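From: Sheyla Chávez
To: Rulham Visitors and Outreach list
Subject: Re: Open day in April - arrangements for the tableware station

Dear colleagues,

Thank you for the replies to the first notice. Several of them raised the same points, so I am answering to the whole list and quoting the message that covers most of them. Please treat what follows as the current arrangements. The April notice remains correct as to the building and the entrance.

On behalf of the Zavarari teaching group, a list member wrote:

> We would like to bring a group of 16 to the open day and have
> three questions before we confirm.
>
> First, the notice says that the tableware station will be shown
> "at work" and not as a recorded film. Does this mean that visitors
> will see the arm pick up and sort dishes by itself, or will a
> member of staff be guiding it? Our students have read about both
> methods and will want to know which one they are watching.
>
> Second, is there a limit on the number of people who may stand at
> the table? Last year our group was at the back for most of the
> Pomare demonstration and saw very little of it.
>
> Third, will there be time for questions with the people who run
> the station, or only with the guides?

I will take these in order.

Both methods will be shown. In the first half of each session, an operator guides the arm through the task while the computer records the movements. In the second half, the arm works from what it has learned, and the operator stands by with a hand near the stop button. The guide will announce the change from one to the other. I would ask group leaders to pass this on to their students beforehand, as the two halves can look very much alike from the visitors' side of the table.

The task is a simple one to follow. Plastic bowls, plates and cups are set out on the table, and the arm must take hold of each piece and place it in the tray for its kind. The pieces are set out differently for each attempt. Some stand upright and others lie on their sides, and a piece that has been tipped over calls for a different approach by the gripper. Visitors will be able to follow the view from the wrist camera on the wall screen, which is the same view that the Mimia software receives.

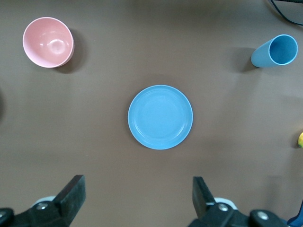

Why does the station use plastic dishes of plain colors?
Plastic pieces can be dropped many times without breaking, and plain colors make it easier for visitors to see which piece the arm is going for. The team does also work with patterned and clear dishes, but clear cups in particular remain difficult, and they will not form part of the public sessions.

On the second question, there is a limit. No more than 7 visitors may stand at the table at one time. A group of 16 will therefore be divided, and the parts will change places at set points in the session. Those who are waiting will be seated in front of the wall screen with a second guide. We are aware that the view was poor at the Pomare demonstration, and the seating has been moved forward for that reason.

On the third question, the operators will be free to talk with visitors at the end of each session. We ask that questions be held until the arm has been switched off. The guides can answer general questions at any time, and any that they cannot answer will be written down and passed to the team.

A further point was raised by two other list members, who asked how reliable the arm will be on the day. I must be plain that we cannot promise a perfect run. The learned program was trained on 1177 guided attempts, and it handles plates and upright bowls well. It is less steady with cups that are lying down, where the fingers sometimes close too early and push the cup along the table. When this occurs, the operator will let the arm try again before stepping in. The team regards this as part of what an open day should show, and guides should not hurry visitors past it.

The following rules apply to all groups:

Visitors must stay behind the floor line while the arm is powered.
Bags and coats are to be left on the racks by the door.
Nothing may be placed on the table or handed across it.
Photographs are allowed, without flash. The flash disturbs the wrist camera - please remind your groups of this at the door.
Children must be with an adult at all times.

Sessions begin at 10:00 a.m. and 2:00 p.m. Please arrive 15 minutes early to sign in. The morning session is nearly full, and large groups would be better placed in the afternoon. The Zavarari group has been entered for the afternoon unless I hear otherwise.

Confirmations should be sent to me directly and not to the list. Please give the name of the group leader, the number of visitors, and any access needs. The room is on the ground floor and has step-free entry from the parking lot. A chair at the table can be provided on request - it counts as one place.

Guides who have not yet attended the safety briefing should write to me as well, so that a second briefing can be arranged.

With kind regards,

Sheyla Chávez
Visitors and Outreach
Rulham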